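Data > Civic records > Office holders > README

Overview | Files | Columns | Changes | Licence

# Grultberg Office Holders

This dataset lists the mayors and council presidents of Grultberg and Rutport, with the dates when each person entered and left office. It has 1,080 rows, one row for each term. A person who served twice has 2 rows with the same `person_id`.

## Files

- `terms.csv` - the main table
- `persons.csv` - birth and death dates, where known
- `sources.csv` - the archive reference for every term

## How the length of office is calculated

The column `days_in_office` counts the first day but not the last one. When a mayor resigned and came back within 30 days, we keep it as a single term and write `gap` in the notes. Acting mayors are included, but they have the value `acting` in the column `status`, so please filter them out if you want to compare only elected persons.

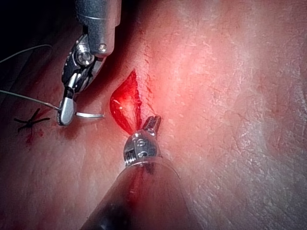 Ages are given in years and days, for example when the age at leaving office is needed. If only the year of birth is known, the age field stays empty. We preferred this to a guess, even though it leaves many gaps in the older Rutport lists.

## Known problems

- In the Teline register, 3 terms overlap and we could not decide which date is correct.
- Spelling of family names follows the Agudelo index - the town papers often differ from it.
- Terms which began in July may be wrong by one day, as the old oath books are not clear about midnight sessions.

## Changes

2021-12-12: corrected the death dates in `persons.csv` and removed double entries.

Contact the maintainers | © Grultberg Office Holders | Back to top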